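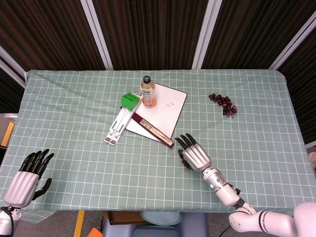
Attachment 1: table as found, board in the middle with marks still on it

Ticket 2363
Subject: Whiteboard will not wipe clean, study table
Site: Mulcahy house, shared study room
Opened by: Noelia Quintana
Handled by: Jagadeesh Joseph
Priority: Low
Status: Closed

Noelia Quintana wrote:
The small whiteboard on the study table has marks that stay on it after wiping. I have tried the felt eraser and a paper towel. The eraser takes off the top of the writing and leaves a faint scribble underneath. New writing goes over it fine but it is getting hard to read which line is today's.

The board is the white one with the thin black border. There is a clear bottle with a black cap standing on it. I didn't use what is in the bottle because I don't know if it is meant for boards. Can someone tell me what to use, or swap the board?

Jagadeesh Joseph wrote:
Thanks, I have the attachment. A few questions before I send anything over.

Which pens have you been using on it? Are they all dry-erase, or is there a permanent one in the green holder with the others?
How long was the writing left up?
Does the surface feel smooth when you run a fingernail over the marks, or does it catch?

Please leave the bottle alone for now. The label is too small for me to read in the attachment and the liquid looks pale orange. Our board cleaner from Torkalex is colorless, so I can't say it is ours.

Noelia Quintana wrote:
Smooth all over, no catching.

The pens were two black and a blue. I checked and one of the blacks is permanent. It has the same shape cap as the other one. I have taken it out and put it in the desk drawer.

Some of the writing has been up since January. That was Solveig's reading schedule and we kept adding to it.

Jagadeesh Joseph wrote:
Then you probably have both problems at once, permanent ink in places and old dry-erase ink in the rest. Smooth is good. If the coating was gone you would feel it.

Steps to try, in this order:

1. Clear the board and move it off the tablecloth. Put it on the counter by the sink or on newspaper. Ink that comes off with cleaner will go straight into a pale green cloth.
2. Write over one of the old marks with a fresh dry-erase pen, cover it completely, and wipe right away with a dry cloth. Do a small patch near the border first.
3. If the patch comes up clean, do the rest the same way.
4. For anything left, put a little rubbing alcohol on a cloth and wipe. Don't pour it on the board. Keep it away from the border.
5. Wipe with a damp cloth, then dry.

No scouring pads, no kitchen powder. Write back with what is left after step 3.

Noelia Quintana wrote:
Did steps 1 to 3. Most of it is gone. What is left is one line across the middle and a couple of loops near a corner. I used up most of the blue pen.

No rubbing alcohol in the house. Is hand sanitizer all right?

Jagadeesh Joseph wrote:
Plain gel sanitizer will work on most boards but it leaves a film, so you would have to do step 5 twice. I would wait. Zerrin is bringing the supply box on 17th June and I have added a bottle of alcohol and a pack of cloths to it.

Zerrin Dağdelen wrote:
Supply box delivered. Left with Noelia: alcohol, cloths, two dry-erase pens. I picked up the permanent pen from the drawer so it doesn't find its way back.

I asked about the bottle with the black cap. Solveig says it is hers and should not have been on the board. She has taken it to her room. Not a cleaning product.

Also noted while I was there: the tablecloth was sliding at the front left corner. I pulled it straight and put a clip on. The dark red berries on the right side of the table were a snack, now in a bowl.

Noelia Quintana wrote:
Step 4 done. The line across the middle came off on the first wipe. The loops took longer. I left the cloth on them for 30 seconds and then rubbed, and that did it. There is a very slight gray patch if you hold the board toward the window. I can live with that.

Does the board need anything on it now to protect it?

Jagadeesh Joseph wrote:
No, leave it bare. Wipe it at the end of each week even if the schedule hasn't changed, and use a damp cloth once a month. If the gray patch starts holding ink again, reopen this ticket and I will order a replacement from Rimholm. They have the same size in stock.

Noelia Quintana wrote:
Fine with me. You can close it.

Resolution: Permanent ink and old dry-erase ink removed with overwriting and alcohol. Board kept in use. Permanent pen removed from room.
Parts used: none
Follow-up: none scheduled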